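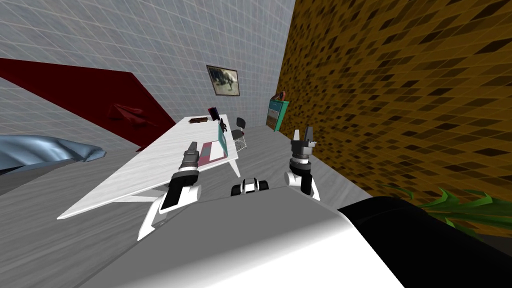
How often does a two-armed robot need its wrists checked?

Every two weeks if it works daily, and again after any hard knock, according to Belmiro Azevedo, who has looked after the pair of arms at Barros for long enough to have opinions on every bolt in them.

I caught him over coffee a little before eight, when the building was quiet, and he was kind enough to let me follow him through a whole morning's service (and to answer the same question more than once while I got my notes straight).

He begins with the power off and both arms resting in their cradles. "I put my hand around the forearm and I rock it, gently, the way you would rock a loose fence post," he says. "If I feel a click, I stop there and find the click. The rest of the list can wait." The elbows seldom give him trouble. The wrists are another matter — they do most of the twisting, and the cables that run through them get tired long before the gears do.

The robot was put together by Clulier, a small shop he speaks of very fondly, and the grippers came from Sistov. He takes the fingers off once a month, wipes the slides with a dry cloth, and adds a smear of grease so thin I had to ask whether he had put any on at all. "Too much and it picks up dust. Then you have made sandpaper," he told me, and held up an old slide he keeps in a drawer to prove it.

Before any new routine goes onto the real arms, it runs in the simulator, in a furnished room with a table and things on it to reach for. Azevedo was slow to warm to this part of the job. "I am a screwdriver man. But in July we changed a finger and forgot to change the model, and the real gripper touched the table 2 millimeters early every time. I spent a whole afternoon blaming the bearings!" These days, whenever a part is swapped, the model gets the new measurements the same day, and he signs for both.

After that comes the warm-up: 30 slow cycles, open and close, with the arms held out in front and no load in the fingers. He stands beside the stop button for all of them, listening. I asked what he was listening for and he thought about it for quite a while. "A dry sound. I trained a young fellow from Gomel who heard it before I did, and I was a bit annoyed, to tell you the truth."

The last job is the logbook, a paper one, with a column for each arm. He writes down the slack in the wrists, which fingers are fitted, and anything that smelled warm. The left arm's column was a good deal fuller than the right's, and he means to swap its wrist cable before the next check.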